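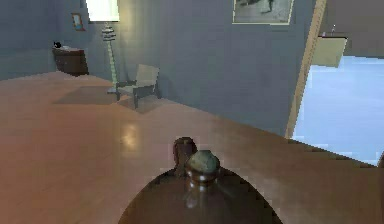
*A computer-rendered interior with a low dark cabinet against a blue-gray wall.*

**Tinlow's move to Visser Park is "temporary" again**

Sep 15, 2022

Tinlow will play their next two home games at Visser Park, the club said in a four-line statement posted after training. The reason given was "surface concerns" at Cakel Road. What those concerns are, who raised them and when the field was last inspected, the statement left out.

Supporters have heard the word temporary before. In January the club moved a single cup tie to Visser for what it called a one-off drainage problem, and the team didn't play at Cakel Road again for 8 weeks. The drainage work was described as finished in the spring. If it was, it would be useful to know why the same end of the same field is giving trouble before the fall rain has even started.

Club secretary Rianne Wuyts said the decision was made "with player safety in mind" and that she expected a return to Cakel Road in October. Asked whether the league had ordered the switch or the club had asked for it, she said the two sides had been in touch. She wouldn't say who called first.

It matters, and not just to people who like to know things. Under league rules a club that asks to move pays for the other ground. A club that is told to move can claim part of the rent back. Tinlow have been saying all summer that money is tight, and ticket prices went up on the strength of it.

The first of the moved games is against Ikby, who beat Tinlow twice last season and brought a decent crowd both times. Kickoff stays the same. Season tickets will be accepted at the gate, but seat numbers won't apply, so anyone who paid extra for the covered side at Cakel Road will be taking their chances with everyone else. The statement doesn't mention refunds. Wuyts said the club would "look at individual cases," which sounds like a lot of emails for a fairly small difference in price.

Felicidad Layug, who has followed the club home and away for years and runs the supporters' bus, said she found out from an Ikby fan.

"They had it on their page before we had it on ours," she said. "I'd already printed the times. I'm not angry about the field. Fields go bad. I'd just like to hear it from my own club."

Layug said the bus will run from the Cakel Road parking lot to Visser for both games, leaving an hour before kickoff, and that she has asked the club to help with the cost. She hadn't had a reply.

The official attendance at Tinlow's last home game was given as 2,634, the best of the season so far. That figure includes every season ticket holder whether they turned up or not, and there were wide gaps behind the north goal for most of the afternoon. Even so, it would be a surprise if Visser drew anything close to it, with one snack stand, a single open gate and a long walk from the train.

Programs for the Ikby game were already at the printer when the switch was made and will carry the wrong ground on the cover. They'll be sold at full price.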